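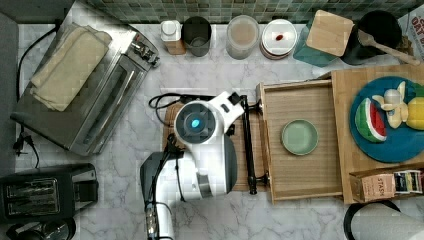 Fig. 1. Drawer station, kitchen counter setup. Arm, open drawer, green dish.

Print this page | E-mail this page

Notes for Unit 6: Reading a Demonstration
Follow-up to the April open day at Drerkilport

Read these before section. You will need your own notes from the visit as well. If you missed it, borrow somebody's, and borrow from somebody who wrote down more than "cool."

1. What we were shown

The Drerkilport open day had several stations. We spent most of our time at the kitchen counter, where the host lab was showing its household manipulation system, called Rultance. The handout they gave us said Rultance had been trained on 672 demonstrations collected by people driving the arm by hand. It also said the system "works in ordinary kitchens." Keep those two statements apart in your head. The first is a number you could check if they gave you the logs. The second is a sales line until someone tells you which kitchens.

Look again at Fig. 1. The drawer is already open and there is one dish in it. The long black bar of the gripper lies along the drawer's left edge. From this one picture you can't say whether the arm has pulled the drawer, is getting ready to push it, or is sitting still. I asked people after the visit what the robot was doing at that moment and got three confident answers, all different. That should bother you a little.

2. The success rate

The poster beside the station reported 38 successful runs. It did not report how many were tried. I asked, and was told the failures were "mostly setup problems." Maybe so. But a setup problem at a demo is a Tuesday-night problem in a real house, and I would count it.

When you read a claim like this, write down:
- what counts as one try, and who decides when it starts
- what counts as success (drawer shut? shut with the dish still upright? shut within a time limit?)
- whether a person stepped in, and whether the run was kept
- how many tries were thrown out

We had answers to none of these by the end of the session. The presenter was friendly and clearly knew the hardware well. I don't think anyone was hiding anything. People who work on a machine every day stop seeing the help they give it.

3. The room does some of the work

The counter has a lot on it: a toaster oven, a toaster, canisters, a box marked STASH, a crock with a wooden spoon. It looks lived in, and that makes the demo more convincing than a bare lab table would be. Now ask which of those objects the robot has to deal with. The canisters stand in a row along the back. The toaster oven is off to the left. The drawer holds a single small dish and nothing else. My kitchen drawers hold a tangle of whisks and a potato masher that jams against the front every time.

Then there is the food on the plate. The watermelon and bananas are toys. I have no quarrel with toys, and every lab I know uses them. Toy fruit doesn't bruise, leak, or roll the way a ripe pear does, though, and any claim about handling food needs to say so.

Clutter that sits outside the task is scenery. Clutter that gets in the way is a test. Mark each object you remember as one or the other.

4. Comparison with the Negussie paper

The Negussie group's report (in your packet) covers a similar drawer task and lists 412 runs, failures included, with a short reason for each failure. It is dull to read. The rates are lower than anything claimed at Drerkilport. I trust it more, and I'd like you to argue with me about that in section. One fair objection: their drawer was a steel file drawer on good rollers, so the tasks may not be as close as I am making them sound.

The Sakura station in the next hall did a sorting task and let visitors place the objects. It failed in front of us twice. Several of you rated it the weakest demo of the day. Reconsider.

5. Assignment

Write one page. Pick any station you saw and design 11 trials that would change your mind about it, in whichever direction you currently lean. Say what you would vary between trials and what you would hold fixed. Do not write about whether robots will take over housework. I have read that essay.

Bring a printed copy. If you took video, bring that too, uncut, including the boring stretches.

Print this page | E-mail this page

Comments (4)

dishpan
I was there in the morning and the person at the laptop moved the dish back between runs every time. Does that count as stepping in?

Course staff
Resetting between runs is fine if it's done the same way each time. Was it? Put that in your page.

rowan_k
Seems harsh. It was an open day, they had kids climbing over everything. I wouldn't want my thesis judged off a poster either.

second_section
Is the Negussie packet the one with the missing page 9? Mine goes straight from the run table to the references.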